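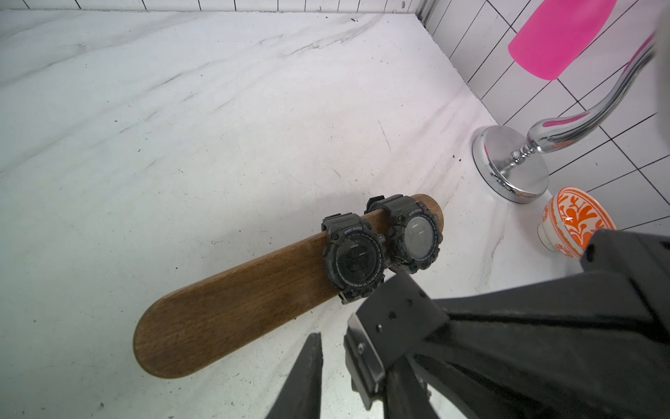
According to Marcus Kasprzak, the first thing any grown-up wants to know about piano lessons is whether they'll have to play in front of people, so I should say it right at the top of the page. No, you won't! Not unless you want to.

About Diltthorpe Piano School

Hi, I'm Tamsin, and I teach piano to adults. Beginners mostly, plus a good number of people who quit at twelve and have been feeling bad about it ever since (I was one of those, so you're in good company). I started with a single student on my own upright in the front room, an old Ostrowski with a sticky pedal and a really lovely low end. Then her sister wanted lessons, then her sister's boss, and pretty soon my neighbors were hearing the same eight bars of the same waltz all evening long. Time to move!

We're in Trimbridge now, upstairs from the shoe repair place, and we have three teaching rooms. The Ostrowski came with us. It took four people and a lot of shouting to get it up those stairs and I'm never moving it again. The other two rooms have Fukora digital pianos, which are great for late lessons because you can plug in headphones and bang away as hard as you like.

Who teaches here

I take most of the beginners, and Marcus has the folks who already read music and want to get into jazz or play for singers. He's far more patient than I am about rhythm and a lot pickier about fingering, so choose your poison. 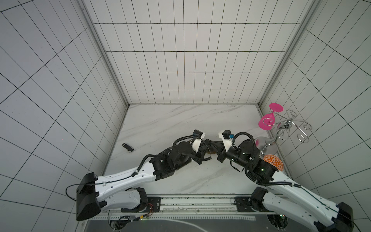
We swap students now and then, too. If you've been stuck on something for a few weeks, a fresh pair of ears can help a lot, and you don't pay anything extra for it. Just ask either of us.

How lessons work

You come once a week, for forty-five minutes, at the same time each week. We used to let everybody book whenever they felt like it and it was chaos. Before your first lesson I'll call you for a chat about what music you like, because I don't want to hand you a book of nursery tunes if what you love is gospel or movie themes. You don't need a piano at home to begin with. A cheap keyboard is fine for the first few months, as long as the keys are full size, and we keep a few to lend out.

Right now we have 102 students. The oldest learned her first scale after she retired and now plays for her church when the regular organist is away. I still get a bit teary about that one.

What it costs

A block of lessons is $230, and you can pay it in two parts if that's easier. If you miss a week, let us know by noon the day before and we'll move you.

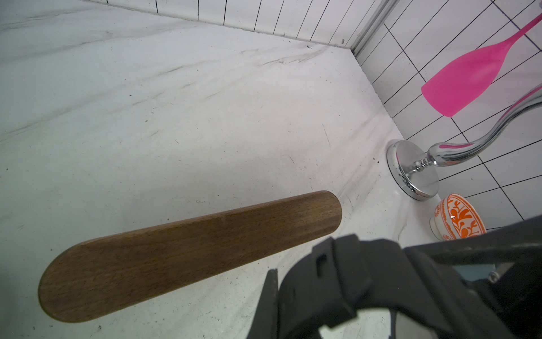
If you forget, we'll probably let you off once. Books are extra, but I have shelves of used ones, so please look through those before you buy anything new.

Thursday evenings

On Thursday after the last lesson we leave the big room open and people drop in to play duets, turn pages for each other or just sit and listen. There's tea. There's usually cake, and I take no responsibility for crumbs in the keys (okay, some responsibility).

Come and try it

Your first lesson is free. Ring the bell marked Piano and give it a good long push, as we can't always hear it over the playing. The stairs are steep, so if they're a problem for you, call me and I'll come to your house for the first one.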